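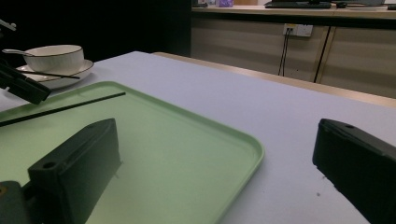 Über uns

Wistberg ist ein Ingenieurbüro für Demonstrationsdaten. Wir zeigen Robotern Aufgaben von Hand oder per Fernsteuerung, zeichnen diese Vorführungen auf und liefern sie in einer Form, mit der sich Steuerungsmodelle trainieren und prüfen lassen. Auftraggeber sind Hersteller von Greifsystemen, Forschungsgruppen und Betriebe, die einzelne Handgriffe in Küche, Wäscherei oder Lager automatisieren wollen.

Entstanden ist die Firma aus einer Arbeitsgruppe, die sich mit der Kalibrierung von Zweifingergreifern befasste. Der Eintrag ins Handelsregister erfolgte am 19. Juli 2021. Gründer sind Gwenllian Pumphrey (Messtechnik) und Selim Akyol (Regelungstechnik), die das Unternehmen bis heute gemeinsam leiten. Finanziert wird der Betrieb aus Aufträgen.

Arbeitsgebiete

Handgeführte Demonstration. Die vorführende Person hält je Hand einen Greifer mit Kamera und führt die Aufgabe direkt am Gegenstand aus. Fingeröffnung, Lage und Bild werden mit gemeinsamem Zeitstempel gespeichert. Ein Roboterarm ist bei der Aufnahme nicht erforderlich. Das Verfahren eignet sich für Aufgaben mit häufig wechselnder Umgebung, etwa das Decken und Abräumen von Tischen, das Sortieren von Besteck oder das Falten kleiner Textilien.

Fernsteuerung. Die Bedienperson sitzt an einem Leitstand und bewegt zwei Arme über kinematisch gleichartige Führungsarme. Aufgezeichnet werden zusätzlich Gelenkwinkel und Motorströme. Die Fernsteuerung ist langsamer als die Handführung, liefert aber Bewegungen, die das Zielsystem nachweislich ausführen kann. Wir setzen sie dort ein, wo Reichweite, Singularitäten oder Kontaktkräfte eine Rolle spielen.

Kinästhetisches Führen. Der Arm wird im nachgiebigen Modus am Flansch geführt. Dieses Verfahren bieten wir nur noch für Bestandskunden an, weil die Hand der vorführenden Person regelmäßig ins Kamerabild gerät und die Nachbearbeitung aufwendig ist.

Aufgaben und Gegenstände

Unser Aufgabenkatalog trägt den Namen Twal und umfasst derzeit 73 Aufgaben. Jede ist durch einen Anfangszustand, einen Endzustand und eine Liste zulässiger Abweichungen beschrieben. Der Teilkatalog Tisch enthält Gegenstände, die für Greifer mit starren Backen unterschiedlich schwierig sind: Tabletts, Schalen, Untertassen, Löffel und Essstäbchen. Ein Essstäbchen, das flach auf einem Tablett liegt, bietet den Fingern kaum Angriffsfläche. Die Backen müssen knapp über der Auflage schließen, ohne sie zu verschieben, und bei einem schwarzen Stäbchen hebt sich das Werkstück im Bild wenig von den ebenfalls schwarzen Fingern ab. Ein weißer Löffel in einer weißen Schale stellt das umgekehrte Problem: Die Kontur ist schwach, der Griff dagegen meist gut zugänglich.

Zu jeder Aufgabe gehört eine Streuvorschrift. Sie legt fest, in welchem Bereich Lage und Drehung der Gegenstände zwischen zwei Durchgängen verändert werden. Helle Tischflächen sind zulässig, spiegelnde nicht. Der Hintergrund wird nicht bereinigt. Schränke, Kabel und Geräte bleiben dort, wo sie im Raum üblicherweise stehen, da ein Modell, das nur vor neutraler Wand trainiert wurde, beim Kunden erfahrungsgemäß an Nebensächlichem scheitert.

Aufnahmebetrieb

Ein Standardauftrag umfasst 375 Durchgänge je Aufgabe, verteilt auf mindestens 6 vorführende Personen. Die Verteilung ist vertraglich festgelegt. Datensätze einer einzelnen Person enthalten deren Gewohnheiten, zum Beispiel eine bevorzugte Anfahrtsrichtung oder eine feste Reihenfolge der Hände, und diese Gewohnheiten werden vom Modell übernommen.

Vor Beginn jeder Schicht wird der Nullpunkt der Fingeröffnung geprüft, danach die Zeitabweichung zwischen linker und rechter Kamera. Liegt einer der Werte außerhalb der Toleranz, wird neu kalibriert, und die letzten Durchgänge der Vorschicht werden gesperrt, bis sie einzeln gesichtet sind. Fehlversuche werden nicht gelöscht. Sie erhalten eine eigene Kennzeichnung und werden auf Wunsch mitgeliefert. Für das Erlernen von Korrekturbewegungen sind sie häufig der brauchbarere Teil des Materials.

Die vorführenden Personen sind bei uns fest angestellt. Die Einarbeitung endet mit einer Probeserie, die nicht in Kundendaten eingeht. Die Leitung des Aufnahmebetriebs liegt bei Conceição Frade.

Software und Formate

Für Aufzeichnung und Sichtung verwenden wir die Eigenentwicklung Grekier. Das Programm schreibt die Rohdaten unverändert fort und legt Schnittmarken, Kennzeichnungen und Kommentare in einer getrennten Datei ab. Dadurch bleibt jede nachträgliche Bearbeitung umkehrbar. Ausgeliefert wird in den gängigen Formaten für Imitationslernen oder nach Spezifikation des Auftraggebers. Nga Hồ verantwortet die Software und ist Ansprechpartnerin für Schnittstellenfragen.

Eine Umrechnung auf fremde Greifergeometrien ist möglich, solange Backenlänge und maximale Öffnung bekannt sind. Bei Mehrfingerhänden lehnen wir sie ab.

Standorte

Der Hauptsitz in Wistberg beherbergt Werkstatt, Kalibrierraum und die Leitstände für die Fernsteuerung. In der Außenstelle Hirkton befinden sich die möblierten Aufnahmeräume. Sie sind als Küche, Büro und Wohnraum eingerichtet und werden jeweils im Dezember umgebaut, damit sich die Umgebungen der einzelnen Jahrgänge unterscheiden. Während des Umbaus finden dort keine Aufnahmen statt. Leiter der Außenstelle ist Finbarr Ní Chonaill.

Datenschutz und Rechte

Aufnahmen entstehen ausschließlich in eigenen Räumen oder nach schriftlicher Vereinbarung beim Kunden. Gesichter werden vor der Auslieferung unkenntlich gemacht, Tonspuren nicht gespeichert. Die Nutzungsrechte an Auftragsdaten gehen vollständig auf den Auftraggeber über. Eine Zweitverwertung durch uns ist ausgeschlossen, sofern der Vertrag nichts anderes vorsieht.

Zusammenarbeit

Anfragen sollten den Greifertyp, die Zielaufgabe und das vorgesehene Lernverfahren nennen. Vor jedem Auftrag steht eine Machbarkeitsserie, deren Rohdaten der Kunde auch dann behält, wenn kein Folgeauftrag zustande kommt. Besuche in Hirkton sind nach Anmeldung über die Durchwahl 721 möglich. Sicherheitsschuhe sind nur in der Werkstatt am Hauptsitz vorgeschrieben.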